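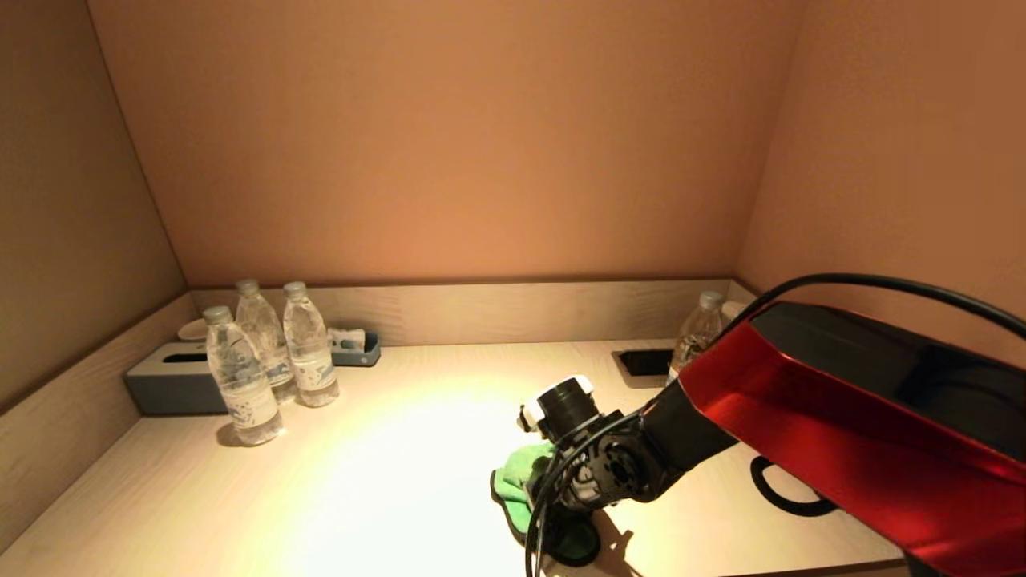

Rendard Documentary Showcase: Frequently Asked Questions

Last updated 09/11/2023

What is the showcase?
A yearly screening of short nonfiction films made by students and recent graduates of Virkholm College. Screenings are held in Mohmand Hall, Room 70, and each film is followed by a question period with its maker.

Who can submit?
Current students in any major, and graduates who finished within the past five years. Group projects are accepted if at least half of the credited crew meets this rule. One person must be named as the contact on the entry form.

How long can a film be?
The limit is 46 minutes, including titles and credits. There is no minimum. Films over the limit are returned without review — trimming is the maker's job.

Which file formats are accepted?
MP4 or MOV, 1920 x 1080 or higher, stereo sound. Interlaced files must be converted before upload. Entries go through the Nondix portal, which accepts one file per entry. If an upload stalls, start a new session; partial uploads can't be resumed.

Are captions required?
Yes. Supply a separate SRT file in English. Burned-in captions are allowed only for passages spoken in another language.

Do I need signed releases?
A signed release is required for every person interviewed on screen. People filmed in passing in public places don't need one. Scan all releases into a single PDF and attach it to the entry form.

Can I use commercial music?
Only with written permission from both the publisher and the owner of the recording. Class use does not cover a public screening. The department keeps a library of 431 cleared tracks, open to all entrants through the editing lab.

Is there an entry fee?
No.

How are films chosen?
Three faculty members view each entry and score it separately on reporting, structure, picture, and sound. Scores are averaged. Written comments are sent to all entrants in December, including those not selected.

Will my film be broadcast?
Selected films may be offered to the campus channel. This requires a second agreement, and declining it has no effect on the screening. The maker keeps all rights in either case.

Is there funding for unfinished work?
The completion grant pays up to $3,000 per project for travel, archive footage, and sound mixing. It can't be used to buy cameras or computers. Applicants submit a rough cut and a one-page budget.

Can I replace my file after submitting?
Once, before the deadline. Use the Replace button in the portal — a second entry under the same title will be deleted.

Where do I send other questions?
Use the contact form in the portal and include your entry number.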